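Kosten Perforated Utility Basket, Gray-Green

Item no. 3335
Category: Baskets and Bins / Plastic / Open Top
Supplied by: Dutusa Household and Storage

Overview

The Kosten is an open-top plastic basket with perforated sides and two orange clips on the rim. It is listed under laundry, and most customers buy it for laundry, but the same basket is used for kitchen overflow, toys, building blocks, cleaning supplies and mixed tableware. The body is a one-piece molding. The clips are separate parts and can be ordered on their own.

The finish is a muted gray-green, colored through. Surface scratches do not show a different color underneath. Slight variation in shade between production batches is normal. If you need several baskets that match closely, order them together and put a note in the comments field at checkout.

Construction

Body: molded plastic, perforated side walls, closed base
Rim: rolled outward, smooth on the inside edge
Clips: orange plastic, removable, fitted at the rim corners
Feet: 4, molded into the base
Lid: none (see Accessories)
Stacking: nests when empty; do not stack when filled

The perforations start above the base. The lower part of the wall is solid, so small objects such as pegs, bottle caps or single blocks stay inside when the basket is carried. A small amount of water will also collect in the base. Empty it before putting the basket on a wood surface.

Clips

The clips lock over the rim and are held by a molded tab. To remove a clip, press the tab from inside the basket and lift the clip straight up. Do not pull outward. When refitting, push down until the tab snaps into its slot. A clip that moves side to side is not seated and should be refitted before the basket is lifted.

Replacement clips are sold in pairs. Clips from the older Ovach series look similar but have a shorter tab and do not lock on this rim.

Loading

For clothing and linen there is no particular loading order. For hard goods the following applies:

Place heavy items on the base first, close to the center.
Keep glass and metal apart with a dish towel or a sheet of packing foam.
Stand cups and jugs upright. Handles should face inward, away from the perforations.
Lids go in last, flat against the wall.
Items may project above the rim if the basket is being stored on a table or shelf. For carrying, keep everything below the rim.
Lift with both hands under the rim. The basket is not intended to be lifted by one side.

Toys and blocks can be tipped in without sorting. For mixed loads of toys and tableware, use two baskets.

Placement

The basket can stand on a table, a shelf, a washer top or the floor. On smooth tabletops we recommend the adhesive pads listed below, which reduce sliding when items are dropped in from one side. Keep the basket clear of stove burners, radiators and heat lamps. Direct sun through a window will fade the orange clips sooner than the body.

In Use

A typical kitchen load: black teapot, a dark glass cup and clear glassware, with the basket set at the back of a white tabletop and plastic building blocks in front of it. 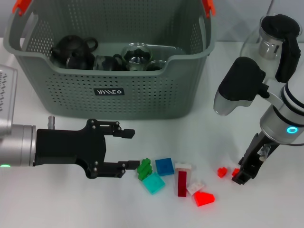
Cleaning

Rinse with warm water and mild detergent. A bottle brush will reach the perforations. Remove the clips first, as residue tends to build up beneath them. Not suitable for the dishwasher. Avoid acetone and abrasive powder. Dry upside down.

Accessories and Spares

Clip pair, orange
Adhesive foot pads, set of 4
Divider insert, fits lengthwise, splits the basket into 3 sections
Buschmann soft cover, elastic edge, machine washable

The divider insert is not compatible with the soft cover when the sections are filled to the rim.

Ordering and Delivery

Single baskets ship in a carton. Orders of 7 or more ship nested, with paper between each basket, and the clips are packed in a separate bag. Fit them after unpacking. Orders placed before noon on Tuesday go out with the midweek truck.

Returns are accepted on unused baskets with the clips included. For clips lost or broken in transit, there is no need to return the basket. Send the item number and a photo of the packing slip to the spares desk and a pair will be mailed.

Contact

Spares and compatibility: Beverley Naylor
Trade and bulk orders: Tuncay Taşdemir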